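Protokoll Projekttreffen Mumaleo, Datenaufnahme Küche
Beginn 9:30, Raum hinten
Anwesend: Zhiqiang Peng, Anqi Cheng, Hr. Brovari, Fr. Verhoeven (ab TOP 2), Protokoll: wie immer ich
Letztes Protokoll ohne Änderung angenommen.

TOP 1 Stand Geschirr-Demos, Handgelenkkamera

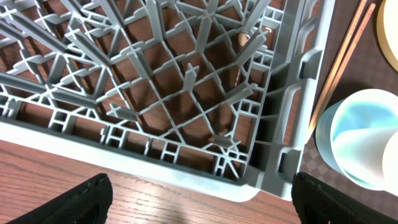
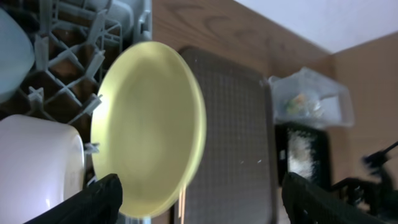 Stand: 3.900 Episoden insgesamt im Bestand, davon 200 neu seit letztem Treffen. Anqi hat die neuen komplett durchgesehen. 31 raus (Abbruch durch Bediener, Zeitstempel kaputt, zweimal falsche Aufgabe im Label). Rest brauchbar, kommt in den nächsten Trainingslauf.

Zhiqiang: Teller vom Rand greifen läuft in der Teleoperation inzwischen flüssig. Probleme eher beim Ablegen, Bediener korrigieren am Schluss viel nach. Frage, ob man die Korrekturen drinlässt. Anqi dafür, das Modell soll auch sehen, wie man aus einer schlechten Lage wieder rauskommt. Brovari dagegen, will saubere Trajektorien. Länger diskutiert. Ergebnis: drinlassen, aber eigenes Tag "korrektur", dann kann man später filtern und beides vergleichen.

Stäbchen: noch zu wenig Beispiele. Dünn, liegen flach auf, Finger müssen sehr tief runter. Zhiqiang will dafür langsamer fahren lassen. Einverstanden, Geschwindigkeit aber mitprotokollieren!!

TOP 2 Beschriftung

Anweisungstexte sind uneinheitlich. Mal "Teller in den Korb", mal "Teller einräumen", mal nur "Teller". Verhoeven fragt, ob das schadet. Anqi: verschiedene Formulierungen sind ok und gewollt, aber nur "Teller" ist keine Anweisung. Mindestens Verb und Ziel. Liste mit erlaubten Verben wird nicht gemacht (war Vorschlag Brovari, keine Mehrheit).

Fehlgriffe bitte mit aufnehmen und nicht löschen. Wurde schon im April so beschlossen, steht nur nirgends. Kommt jetzt in die Anleitung.

TOP 3 Varianz der Aufbauten

Anqi zeigt Auswertung: Startpositionen häufen sich stark, die Leute stellen alles immer wieder gleich hin. Vorschlag: nach jeweils 3 Episoden umstellen, Geschirr tauschen, auch mal Gestell drehen. Zhiqiang meint das kostet zu viel Zeit pro Schicht. Kompromiss: Geschirr nach 3 Episoden, Gestell einmal pro Schicht. Licht auch variieren, Rollo rauf/runter reicht erstmal.

Verhoeven: bitte nicht alles gleichzeitg ändern, sonst weiß man hinterher nicht woran es lag. Zur Kenntnis genommen.

TOP 4 Plostulgate

Upload hängt wieder bei großen Dateien. Zwischenlösung: lokal sichern, über Nacht hochladen, Prüfsumme vergleichen, erst dann lokale Kopie weg. Brovari klärt Speicherplatz. Wenn bis zum nächsten Treffen nichts passiert, wird die Kompression nochmal angeschaut (ungern, Kamerabilder vom Handgelenk leiden da am meisten).

TOP 5 Sonstiges

- Fingerbeläge: Ersatz ist bestellt, Zhiqiang wechselt nach Eingang. Wechsel im Logbuch eintragen.
- Neue Bediener: erst Probeepisoden, die nicht in den Bestand gehen. Anqi schaut drüber.
- Kalibrierung vor Schichtbeginn, nicht danach.

Aufgaben
Zhiqiang: mehr Stäbchen-Episoden, Beläge
Anqi: Tag "korrektur" anlegen, Anleitung ergänzen
Brovari: Speicher, Plostulgate
Verhoeven: Vorschlag wie wir die beiden Trainingsläufe vergleichen (mit/ohne Korrekturen)

Ende 10:50. Nächster Termin wird per Mail abgestimmt.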